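Desk figurine

A desk figurine is a small ornamental figure kept on a desk, shelf, bedside table or windowsill.
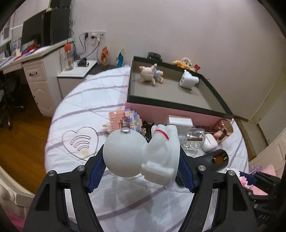

Terms and scope

The name covers moulded characters, animals and abstract figures light enough to be picked up in one hand. In Australia the words "figurine", "ornament" and "shelf toy" are used more or less interchangeably, although collectors tend to keep "figurine" for pieces with no moving parts. Figures sold with a game or a building set are usually listed separately.

Form

Many modern designs have an oversized head on a short, chunky body. A large round head is easy to recognise from across a room and leaves space for a simple face or a single decorative detail. White is a common base colour, often with one or two accents such as a red stripe or a silver button. Bodies may be opaque or slightly translucent.

A figure with a spherical head can be top-heavy, and makers usually answer this with a broad base or a weighted foot. Those without either are often displayed lying down or leaned against a box.

Materials

Vinyl, resin, ceramic and hard plastics are all used. Vinyl is light and survives being dropped. Resin holds finer detail but chips at thin points, and ceramic is the heaviest of the group. The material is not always obvious by eye, and sellers of second-hand pieces often go by weight and by the seam lines.

Display

Figurines are seldom kept alone. On a bedside or side table they share the surface with everyday things such as earbud cases, small bottles, cosmetics and toys made of building blocks. A cloth under the group protects the tabletop and stops smooth bases from sliding. Open shallow boxes are used as trays, either for the figures themselves or for the loose items around them.

In his booklet on household ornaments, Gerasimos Karras divides such arrangements into "kept" and "gathered" groups. A kept group is set out on purpose and dusted as a set. A gathered group builds up as pockets and bags are emptied. Karras looked at 165 tabletops for the booklet and classed almost all of those in bedrooms as gathered.

Makers

Turketti and Gonau both produced round-headed figures in small runs. The first Turketti series had 13 designs, and the later Adton series, issued by Gonau, had six. The largest known run of any Adton design was 1210 pieces. Kalogeropoulos made display trays in matching colours.

Care

Dust is removed with a soft dry brush. Painted stripes and metallic buttons should not be rubbed with solvent cleaners. White plastics may yellow in direct sun.

See also

Building block toys
Bedside table
Ornament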